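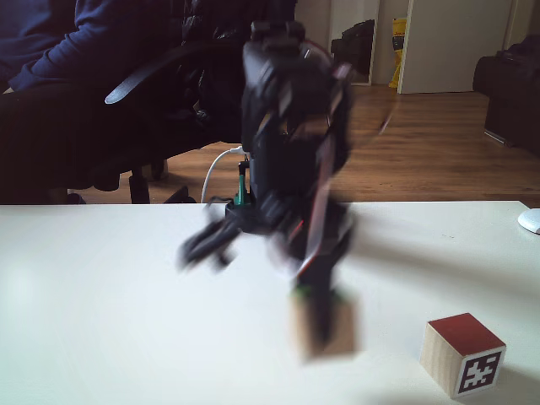 A white cable at the back edge of a white tabletop.

Home Kitchen Workshop Laundry Paint & Repair Archive

1st January — by the Girnthorpe Home Notes desk

Keeping a White Tabletop White

White tops get bought for craft rooms and spare kitchens and then get used for everything. Most of the marks that build up on them will come off with things already under the sink. The order you try them in matters more than the product.

Start with warm water and a drop of dish soap on a soft cloth. Wring the cloth out well. Water that sits along a joint or a screw hole gets into the core of a board top and swells it, and a swollen edge can't be sanded flat again. Wipe with soap, wipe with plain water, then dry with an old towel. Drying is the step people skip, and it accounts for most of the gray streaks they complain about.

For pencil, use a clean white eraser. Ballpoint usually lifts with rubbing alcohol on a cotton ball. Dab at it first so the ink goes into the cotton, and change the cotton often. Permanent marker takes the same treatment and more patience. Try the alcohol on the underside before you use it on any painted top.

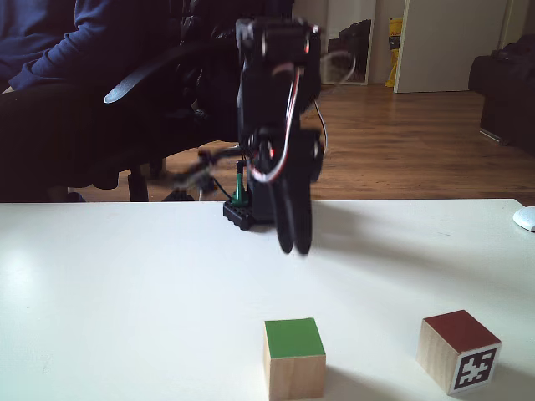

Reading time: 2 minutes

Coffee and tea rings respond to baking soda mixed with water to a loose paste. Leave it on for ten minutes and wipe it away with no pressure. If a ring is still there, do it again. Scrubbing hard with baking soda will dull a glossy finish, and the dull patch will show every time the light is low.

Glue depends on the glue. White school glue softens under a damp cloth. Hot glue comes away more easily once it is cold and brittle, so hold a bag of ice on it for a few minutes and push it off with a plastic scraper. An old store card works too. Super glue should be left alone on paint; acetone will take it off and take the paint with it.

Scratches in a painted top can be improved. Wet 2,000 grit paper, a light hand, then a coat of paste wax. We tried this on a desk from the Owino Street thrift shop last August and the worst scratches faded to where you had to look for them. Don't do it on melamine. The color layer is thin and you will go through it.
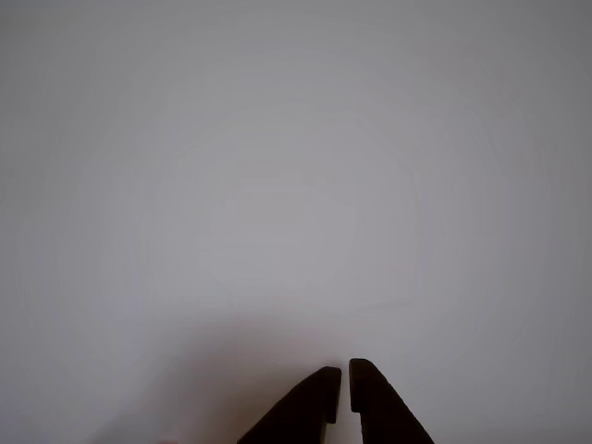 If you do end up repainting, give the new coat longer than the can says. A top that is dry to the touch in an afternoon can still pick up the print of a mug or a newspaper days later. We wait at least 48 hours before setting anything light on it and 7 days before using it properly. Felt pads under lamps and jars help for the first month.

Yellowing is a separate problem. Old oil-based white goes yellow in dim rooms, and cleaning won't change that. Check by wiping a small spot with soapy water in two places, one near the window and one in the darkest corner. If the dark corner stays cream, it's the paint.
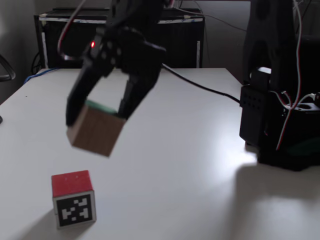
Cloths are worth a word as well. Colored ones can bleed when they meet alcohol, especially red and navy, so keep a few plain white rags for this job. Wash them without fabric softener — it leaves a film that smears.

Readers in Lekham have written in about hard water spots. Equal parts white vinegar and water will handle those on paint or melamine. Keep vinegar off marble and any other natural stone, and rinse afterward.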